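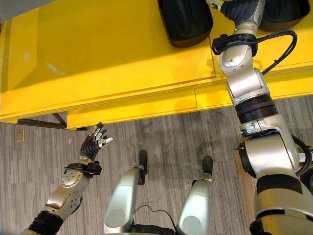

Can a machine tidy up after people yet, or am I still the machine? I manage a shared workroom with 37 desks, and at closing time I am the one who clears them. Lost items go in a bin, drawers get shut, tables get wiped. The job shown is the sort I mean: a yellow table, a couple of black padded things at the far side, and a silver arm stretched all the way across to get a hand near them. I can do that with one hand while eating a sandwich. My boss has read an article and would like me replaced, or at least assisted, by December. The budget is $3000, which he considers generous. What can I tell him that is true and will also let me keep my job?

Posted May 16, 2025 by Yiran Song

Baldur Gunnlaugsson
You're safe for a while. I spent two years on the packing floor at Pruster, where we had an arm bolted to a bench that did one thing - it moved a box from the left to the right. It was very good at it. If the box came in turned sideways, it was very good at crushing it.

Clearing a desk sounds easier than packing and is much worse. Every object is different, and half of them aren't trash. A box is a box, but a soft thing with padding changes shape when you squeeze it, so the machine has to work out how hard to grip and where the thing ends. Then it has to decide whether it's somebody's property. I have trouble with that last part myself.

Wiping is more hopeful. A smooth, glossy table with nothing on it is a fair job for a machine. You would have to clear it first, of course.

As for the $3000, that won't get you a humanoid that does your closing shift. Spend it on a good robot vacuum for the carpet and lift the cords off the floor before you run it. Ours at home ate a phone charger and then went back to its dock as if it had done me a favor.

Ramilico
just get a bigger bin and put up a sign. we did this at the Prelladstead branch, anything left out after closing goes in the bin and it costs $2 to get it back. desks were clear in a week. sign was free, I made it

Nông
I'd go the other way from Baldur and ask for a trial. Pick one table and one kind of object, and have your boss stand there with a stopwatch for the whole thing. Include the setup, and include every time a person has to step in and put something back where it was. We did this with a shelf-stocking demo and my manager lost interest before lunch.

Drawers are worth a try too, if yours have the flat kind of front with no handle. I still can't open ours without a fingernail. Ask the salesperson to show you that one before anything gets signed.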